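Budgeting for handheld grippers — buy finished or build?

Equipment & Purchasing > Planning

wustach_lab
Putting together an equipment request for next year and it has to be in before December. We want handheld grippers for collecting demos of household objects, bottles and mugs mostly, and then a matching gripper on the arm we already have. Two quotes so far. Wegener sells a finished unit, calibrated, with a one-year warranty. Doltel sells a kit with printed plates and soft fingers and you supply the camera and the labor. The kit is less than half the price. My manager wants one number on one page. How many units would you ask for, and which kind?

torque_and_tea
Kit, if you have a printer and one person who likes small screws. Ask for four. Two in use, one being repaired, one for parts. We tried to get by with two and lost most of a month waiting on a camera lens.

Ataahua Gilchrist
I would go the other way. I ran the numbers on our kits last year and build time was 11 hours each, then another few hours every time somebody changed a finger and had to redo the calibration. If your people are paid out of the same budget the kit isn't half price. Get two Wegener units and spend what's left on fingers.

torque_and_tea
11 hours sounds like a first build. Ours were down to an afternoon by the third one.

Ataahua Gilchrist
It was the average over all of them, first builds included. He is buying for a group that hasn't built one yet, so first builds are what he'll get.

benchrat40
Whatever you pick, put consumables on their own line. Soft fingers tear along the ribs. We budget 16 pairs a year per active gripper and have never had any left over. Also storage. People price the hardware and forget the drives.

wustach_lab
16 pairs is a lot more than I had down. Is that with heavy objects?

benchrat40
No, ordinary stuff. Bottles, cups, boxes. Full detergent bottles are the worst so we leave those for last.

mpell
Does anyone buy a proper prop set? Doltel has one in their catalog for 200 and I can't tell if it is worth it.

torque_and_tea
No. Go to the grocery store with 40 dollars. Soap, toothpaste, a juice bottle, a mug, tissues. Take a table you already own.

Ataahua Gilchrist
Agree on that one. The only reason to buy a set is if you need to compare results with another group that has the same set. Keep the receipts though, our finance office sent back a claim for soap.

wustach_lab
We're not comparing with anyone so groceries it is. What about the arm side? I was going to leave the second arm out and ask for it the year after.

jiltoldale_jo
Leave it out. You can collect for months with handhelds before you need more than the one arm. What I would add is a spare set of mounting plates for each gripper and a spare camera. We're on the kit type at Jiltoldale and our whole setup is a round table against a wall, with things from the store. Going by our spend I'd say three kits, fingers for the year, one spare camera, storage, and a bit held back. Pictures from our bench so you can see the scale of it.

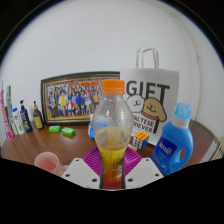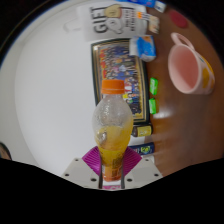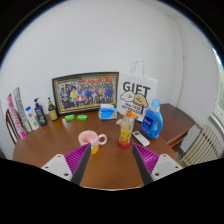

Gripper and tabletop objects, Jiltoldale. First two: orange-capped bottle in the gripper. Last: the wider table.

mpell
Do you get the purple fingers from Doltel or print them?

jiltoldale_jo
Buy them. We printed a batch in a softer material and they were fine for light things but the ribs didn't all come out. By the time you count failed prints the saving is small.

Ataahua Gilchrist
So you have priced in labor for the fingers and not for the rest of the kit.

jiltoldale_jo
Fair. I still wouldn't pay the Wegener price for a second unit. One of theirs as a reference and two kits would be fine too.

wustach_lab
One finished and two kits might get through, the manager likes having a warranty on something. I'll redo the sheet with fingers and storage as separate lines and see what the total does. Does Wegener discount for education or do you have to ask?

benchrat40
You have to ask. Get it in writing before you submit — the quote they send first is list price.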